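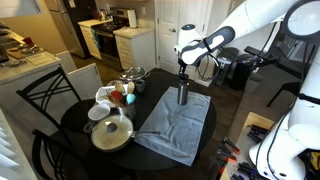
Lasell Kitchen Share – Frequently Asked Questions

We get a lot of the same questions at the counter and by email, so we've gathered the answers in one place. If you've just moved to Lasell, or you've lived here for years and only now found out that you can borrow a stockpot, welcome! Have a read, and if your question isn't covered, write to us or stop by and we'll do our best.

What is the Kitchen Share?

It works very much like a library, only with pots and pans. Members borrow cookware, baking pans, small appliances and serving dishes, use them at home, and bring them back clean. We started with two shelves at the back of the Cudon Street laundromat and have grown to 355 items in our own storefront next door. Some of it was bought new, but most was given to us by people who were downsizing, or who had been given a third slow cooker and didn't have the heart to say so.

Who can join?

Anyone sixteen or older with an address in Lasell or in the Borix apartments across the river. Please bring something that shows where you live. A utility bill, a lease or a piece of mail from the school district is fine, and it doesn't have to be from this month. If you're staying with family and have nothing in your own name, the person you're staying with can come along and vouch for you.

What does it cost?

Membership is $19 a year per household, and that covers everyone under your roof. There is no charge for each loan. If $19 is hard to manage right now, please just tell whoever is at the counter. You won't be asked to explain or fill anything in, and your card looks the same as everyone else's.

How long can I keep things?

Most things go out for 2 weeks. The canning kettles, the large roasting pans and the stand mixers go out for one week, as there's usually a line for them. You can renew once by phone or email as long as the item hasn't been reserved by another member. In November we stop renewals on roasting pans altogether, and I'm afraid we do have to be firm about it.

Can I reserve something ahead of time?

Yes, and for the holidays we'd really encourage it. Reservations open a month before the date you want. We'll hold your item until closing time on pickup day, and after that it goes to the next person on the list. If you're running late, a quick call is all it takes – we're happy to put your name on a sticky note and keep it behind the counter until the next day we're open.

How clean is clean?

We'd ask you to give things back the way you would like to find them. For most cookware that means hot water, dish soap, a good rinse and a thorough drying, including the rims of the lids, where water likes to hide. Please check the tag before anything goes in the dishwasher. Cast iron, carbon steel, wooden spoons and the good knives should always be washed by hand. If something is burned on, fill the pan with warm water and a few spoonfuls of baking soda and leave it overnight before you reach for the steel wool. If it still won't budge, bring it in as it is and tell us. We have had plenty of practice with scorched jam.

I broke something. What now?

First of all, don't worry! Glass lids get dropped and handles come loose, and we expect a certain amount of it. Let us know what happened when you return the item, and please bring all the pieces that are safe to carry, as we can often save the knob or the hinge for something else. We don't charge for ordinary wear. For a lost item, or an appliance that can't be repaired, we ask for whatever a secondhand replacement would cost us, and never more than $100, even for a mixer.

Are the nonstick pans safe to use?

We check every nonstick pan when it comes back, and we retire any that are flaking or deeply scratched. Please use only wooden or silicone utensils with them, and keep the burner at medium or lower. You're welcome to borrow the utensils too – they don't count toward your limit of six items.

Do you take donations?

Gladly, with a few exceptions. We can't take chipped enamel, appliances with damaged cords, pressure cookers without their original gasket, or plastic storage boxes (we have so many plastic storage boxes). What we're always short of is large lids, muffin pans, measuring cups and anything that will cook rice for a crowd. Please come during open hours and don't leave bags at the door, because the rain gets in under the awning.

Do you hold classes?

In the cooler months, yes. The most popular one is the Mạc noodle soup evening, where you make the broth from the bones up and go home with a jar of it. Classes are free for members, but places are limited and the sign-up sheet lives on the counter, so you do need to come in and write your name on it.

When are you open?

Tuesday to Friday evenings, from 4:30 until 7:30, and Sunday from noon until 5. After hours, small returns can go in the gray drop box by the side door. Please don't put glass, knives or anything electric in there.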